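Went to Nevar on Friday for the big reopening of Misteck, the haunted mill ride they closed last October. Thread, for anyone thinking of paying for the 12 dollar skip-the-line pass.

First, the queue. The sign at the gate said 40 minutes. We bought the pass anyway and still stood in a hallway with fake cobwebs and a fog machine pointed at our ankles.

The ride itself runs 11 minutes according to the park map. I'd like to know where they start the clock. If it's when you sit down in the cart, sure. Moving? I doubt it.

What's new: a screen. That's the "complete reimagining" from the posters. The old miller puppet used to drop out of the ceiling and people screamed. Now he's a video and he's a bit blurry on the left side.

Žofie Ševčík rode with me and liked the drop at the end more than I did. Fair enough, the drop is still good – same drop as before, though.

Somebody asked if it's better than Macedo over in the water section. No. Macedo is an old log flume with bad paint and I'd ride it again tomorrow.

Also asked: is the Matard hotel worth it for the early entry? Early entry gets you in before everyone else, but Misteck wasn't running yet. So you get a head start on the pretzel stand.

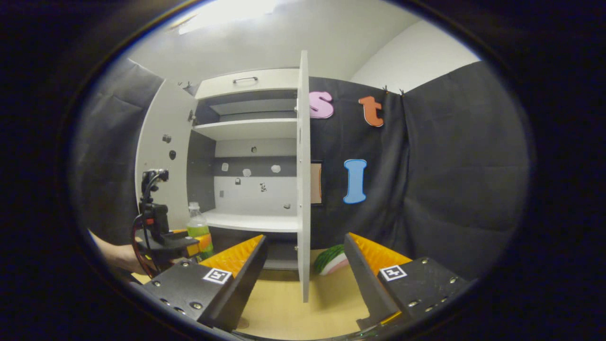 White cabinet, door open, light wood floor.

Hortensia Sepúlveda says the single rider line moves faster on weekdays. Maybe. Mine was a weekday.

Not asking for a refund on the pass. Not buying it again either. If they bring the puppet back, somebody tell me.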